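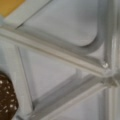
I have now had the Setine wrist camera bolted to the arm since early March, and I still can't tell you whether it was worth the money. The sales page says it will "see what the gripper sees." I suppose it does. What the gripper sees, for a good part of any pick, is a big gray blur.

Some background for anyone who landed on this post from a search. I have a small six-axis arm on a bench in my garage, and for most of last year I ran it with one overhead camera and a plain two-finger gripper from Admasu. It picked things up. It also missed things, mostly objects with a lip or a rib near the grip point, and the usual advice on the forums is that you need a camera at the wrist. People say this with a lot of confidence. When I asked for numbers I got videos.

So I made my own numbers. I ran 2,092 picks in all, split over three setups: overhead camera only, overhead plus wrist, and wrist only. I also swapped the Admasu gripper for a Rarnov about halfway through, and I'll admit now that this was a mistake if I wanted a clean comparison. The Rarnov had been sitting in its box for two months and I got impatient.

First, focus. The wrist camera is fixed focus. The spec sheet gives a range and the range is true, as far as I can measure. The trouble is that the interesting part of a grasp happens closer than that. Once the fingers are down around the object, everything in front of the lens goes soft. Edges turn into gradients. If you have a molded part with raised ribs, you can tell where the ribs run and which side is lit, and that is about all you get. Try finding a corner to within a couple of millimeters from that. My detector would draw a very sure box and then move it on the next image for no reason I could find.

Setine's support answered my email in a day, to be fair to them. They suggested backing the camera off with the longer bracket. I bought the longer bracket. It does help with focus, and it also puts the camera housing exactly where it hits the side of a bin. I now have a scrape along the housing and a habit of approaching every bin from the left.

Then there's glare. With a lamp overhead, anything with a bit of sheen will throw back a little white spot, and auto exposure reacts to it in ways I don't enjoy. I turned auto exposure off in the second week. Picks got more repeatable right away, which makes me wonder how many of the glowing reviews come from people working under nice flat office lighting. Mine is a shop light on a hook.

Now the results, for what they're worth. Of the 2,092 picks, 1,311 used the wrist camera in some form. Wrist only was the worst of the three setups by a wide margin, and I stopped that run at 254 picks when it stopped being useful. Overhead plus wrist was better than overhead alone on small parts in clutter. On everything else I couldn't separate the two. I tried it a few different ways and the difference kept shrinking into the noise. If somebody wants to tell me that my sample is too small, fine, but then I'd like to see theirs.

The gripper swap made more of a difference than the camera did. I didn't want that to be the answer, because the Rarnov costs more and I had been rude about it in an earlier post. Its fingertips are wider and softer and they forgive a bad approach angle. I did 547 picks with it and the thing I noticed most was how seldom I had to get up from my chair. The Admasu fingers are stiff and narrow and they punish you for being a little off. On the other hand, the Admasu has never lost its calibration, and the Rarnov has done it twice, both times after a power cut to the bench. Re-homing takes a few minutes and a menu I dislike.

A few people have asked about the controller. I'm running everything through the Ostimum box, the older one with the loud fan. It's fine. The software update that was supposed to sync the camera stream with the joint positions has arrived, and the sync is better than it was, but I still see lag when the arm changes direction quickly. I slow the last part of the approach way down, and then it doesn't matter. Most of my problems with this arm have been fixed by slowing down. I'm suspicious of any product that claims to fix them at full speed.

Would I buy the wrist camera again? At the price I paid, probably not. I'd buy better fingertips and a second overhead camera set off to one side, and I'd spend an evening on the lighting. I'm keeping it mounted for now, mostly for the slow approach in clutter, where a look from about a hand's width away does seem to catch things the overhead misses. Closer than that, I've told the software to ignore the wrist view and trust the last good position. The pick rate didn't drop when I did it.

Next I want to try a different lens. There's a close-focus version listed on the Setine site, out of stock again as I write this at 11 pm. The listing promises "crisp detail at contact." I've put my name on the waiting list. If it comes, I'll run the same parts in the same bins under the same bad lamp, and I won't touch the gripper this time.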